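Why Does Wood Have Stripes?

A page for curious kids
Posted 21 Aug 2020

Find something wooden near you. It might be a table, a door, a ruler, or the floor. Look closely and you will probably see lines on it. Some lines are straight and some are wavy. Some are so pale that you have to tilt your head to catch them.

These lines are called the grain. They come from the way the tree grew.

How a tree gets wider

A tree grows in two ways. It gets taller at the tips of its branches, and it gets wider at the trunk. Just under the bark there is a very thin layer called the cambium (say "KAM-bee-um"). The cambium makes new wood on the inside and new bark on the outside.

In places with a warm season and a cold season, a tree does not grow at the same speed all year. In spring there is plenty of water, and the tree grows fast. In many trees, such as pine, the wood it makes then is light in color. By May the cambium is hard at work in a lot of northern forests. Later in the summer the tree slows down. The wood it makes then is packed more tightly, and it looks darker. In winter the tree rests.

One light band and one dark band together make one year of growth. If you look at the top of a stump, you see the bands as circles, one inside the other. They are called growth rings. The smallest ring, in the middle, is the oldest. The newest ring is the one next to the bark.

Some trees live for a very long time. There are trees alive today that are over 2,000 years old. Most trees in parks and yards are much younger than that.

Trees that grow in places that stay warm and wet all year may not make clear rings, so it is harder to tell how old they are.

Tiny straws

Rings are only part of the story. Wood is also made of very small tubes and threads, called fibers. Most of them run up and down the trunk. When the tree is alive, some of them carry water from the roots to the leaves, a bit like a bundle of drinking straws.

The fibers are too thin to see one at a time, but you can feel which way they go. Rub your finger gently along a piece of smooth, sanded wood. Going with the grain usually feels smoother than going across it.

This matters to people who build things. Wood splits easily along the fibers. It is much harder to break across them. That is why a person splitting firewood stands the log on its end and brings the ax down into the flat top. The log comes apart along its length.

From circles to lines

If the rings in a stump are circles, why does a board have lines?

It depends on how you cut it. Think of a roll of paper towels. If you look at the end of the roll, you see circles. If you could slice the roll from top to bottom, the cut side would show long lines. The layers are the same, but you are looking at them from a different direction.

A log at a sawmill is usually cut the long way. Each slice is a board, and each board shows the rings from the side. Boards cut straight through the middle of the log have lines that are nearly straight. Boards cut closer to the outside often have shapes like tall arches or the letter V. Woodworkers sometimes call these shapes cathedrals, after the pointed windows in very old churches.

At the Vollar sawmill, visitors can look at a slice of log on the wall next to a board sawn from the same tree. If you put a finger on a dark ring in the slice, you can look for its matching dark line on the board. It takes some patience, as the lines can be very close together.

Spots, blotches, and knots

Wood is not the same color all over. Here are some marks you might find:

Knots. These are round or oval spots, often dark brown. A knot is the place where a branch grew out of the trunk. The grain bends to go around it.

Streaks. These are long marks that follow the grain. Some are just the darker part of a growth ring. Some are made by minerals that the tree took up from the soil.

Blotches. These are patches with no special shape. They can come from many things, such as a stain, a spill, or the natural color of the wood. You can't always tell just by looking.

Shiny patches. These are often not in the wood at all. Light from a lamp or a window can make one part of a board look paler, and the lines there can be hard to see. Move your head and the pale patch may move too.

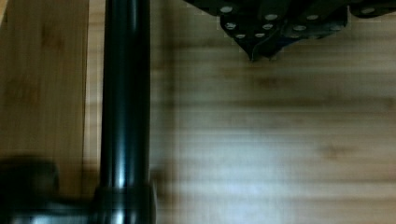
Grain lines and darker streaks run from side to side on the wide wooden surface. The board at the left has a brownish blotch.

Be a grain detective

You will need a sheet of thin paper, a crayon with the wrapper peeled off, and a piece of wood with a rough surface. An old fence board works well. Ask before you use anything that belongs to someone else, and watch out for splinters.

1. Lay the paper flat on the wood and hold it still.
2. Rub the side of the crayon over the paper. Press lightly at first.
3. Look for lines. Can you find a knot?
4. Turn the paper over and write down where you found the wood.
5. Try again with a different piece and put your two rubbings side by side.

If nothing shows up, the wood may be too smooth. Varnish and paint fill in the small dips that the crayon needs.

Words to know

Cambium: the thin layer under the bark where new wood and new bark are made.

Fibers: long, thin threads that make up wood.

Grain: the direction and pattern of the fibers and rings in a piece of wood.

Growth ring: the wood a tree adds in one growing season.

Knot: a mark in wood where a branch once grew.

Sawmill: a place where logs are cut into boards.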